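Last updated 9/9/24

# Girnside Food Shelf: Questions and Answers

**Who can use the food shelf?**
Anyone living in Girnside or on the Cordier side of the river. We ask for your name and the number of people in your household. You don't need to show proof of income.

**How often can I come?**
Once every two weeks. If you run out before then, call and ask for Perrine Baudry.

**Where do I go in?**
Use the side door on Flekon Street. The front steps date from 1919 and have no ramp. The side door is level with the sidewalk and wide enough for a wheelchair.

**Can someone pick up for me?**
Yes. Send a signed note with your name and theirs. One person can pick up for up to 4 households.

**How much food will I get?**
A single person usually gets one bag. Larger households get more, up to a limit of 40 pounds per visit.

**Do you have food for special diets?**
We keep a small gluten-free section and some low-salt soups and vegetables. Tell us at the desk before your bag is packed.

**Can I take cans that are past the date?**
"Best by" dates on cans are about quality. We put out cans up to a year past that date. We throw away any can that is bulging, leaking, badly rusted, or dented along a seam, and you should do the same at home.
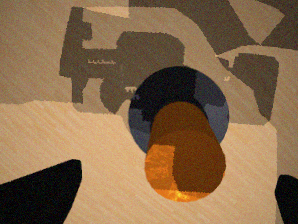 *A can on a dark blue plate.*

**Do you take opened packages?**
No. We also can't take home-canned food or anything without a label.

**Where do I drop off donations?**
In the bin inside the side door. For more than a carload, email Anežka Hubáček first so we can clear space. The November drive has its own drop-off list, which will be posted on this page.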